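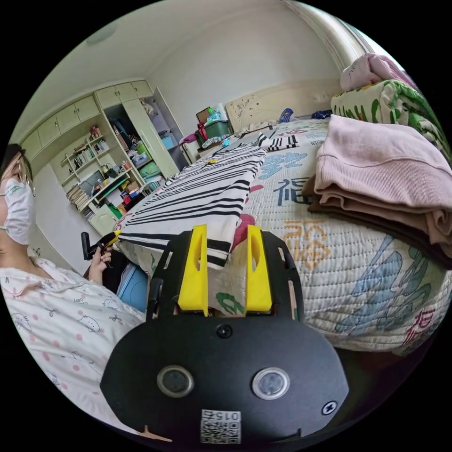 Slide 1. Title and scope

Speaker notes, Hillness workshop, 21st March. Slot is 16 minutes including questions, so slides 6 and 7 can go if the previous talk overruns.

Subject of the talk: how we gather folding and putting-away examples in people's homes with hand-held grippers, what we throw out, and what we would set up differently. Model results are in the Sullavon talk after the break. Do not get drawn into them.

Leave the opening picture up while saying this. Point out the bed as work surface, the striped garment lying folded in front of the two yellow fingers, the stack of folded clothes to the right. Label on the plate reads 015. Every unit carries a code of this sort and the code goes into the record for each take.

Slide 2. Why hand-held

A fixed arm needs a table, a power supply and somebody who can restart it. A hand-held gripper needs a hand. The fingers at the working end have the same shape as the ones on the arm at Nerncombe, and the view from the unit is close to the view the arm will have.

Cost of this choice: we lose joint angles. We get the path of the gripper in space and the opening between the fingers, and everything else has to be worked out later. Say this plainly. Someone will ask.

Slide 3. What a take consists of

One take is one task, start to finish, with no talking through it. The task is read from a card beforehand. Typical cards:

Fold the top garment and add it to the stack.
Move the stack from the bed to the shelf.
Unfold, turn over, fold again.

The take begins with the fingers open and ends with the fingers open, clear of the cloth. If the cloth slips, the person carries on and recovers. We keep slips. A set with no slips in it teaches nothing about what to do after one.

Slide 4. Rooms

Rooms are left as they are. We ask for enough clear space on the bed to lay one garment flat, and we ask for nothing else to be moved. Patterned covers stay on. Early on we brought a plain grey sheet to every visit, and the model learned the sheet — it looked for cloth edges against grey and did badly on anything printed.

Wardrobe doors may be open or shut. Write down which, at the start of the session only.

Slide 5. Numbers

2,295 takes gathered up to the end of the winter round.
171 rejected at first check.

Main grounds for rejection, in order: lost tracking, wrong card, finger opening not recorded. Lost tracking is mostly fast turns of the wrist close to a blank wall. Finger opening is a cable fault on older units, and we should have caught it at the bench.

Pause here. The room will want to copy the figures down.

Slide 6. Checking (optional)

First check is by eye at four times normal speed. The checker marks three things: first touch, last touch, any regrasp. No quality score. We tried scoring from one to five using the Tănase sheet and two checkers could not agree on what a three was, so the column was dropped.

Second check is automatic. It compares the finger opening with the marked touches and flags any take where the two are more than 700 milliseconds apart. Flagged takes go back to a person.

Slide 7. Striped and quilted cloth (optional)

Stripes help a human checker a good deal. Folds show up as breaks in the line. They are less kind to the tracker, which can match one stripe to its neighbour and report a sideways jump. Quilted covers give good texture for tracking but dent under the hand, so the height of the surface is not constant within a take.

No fix to present yet. We log cover type and garment pattern and train with both in the mix.

Slide 8. What we would change

Calibrate at the start and the end of each session. At present it is the start only, and drift has to be guessed.
Shorter sessions. Folding gets careless in the second hour and the paths become less varied.
More left-handed takes. We have too few to hold any back for testing.
Cards with a picture of the finished state as well as the wording. "Fold neatly" was read in many ways.

Slide 9. Next round

Starts in April — kitchens and hallways as well as bedrooms. Same units, new cables. The card set will be shared with the other Hillness groups once the wording is settled.

Questions. If asked about consent and storage, refer to the handout, second page. If asked for raw takes, the answer for now is the checked set only.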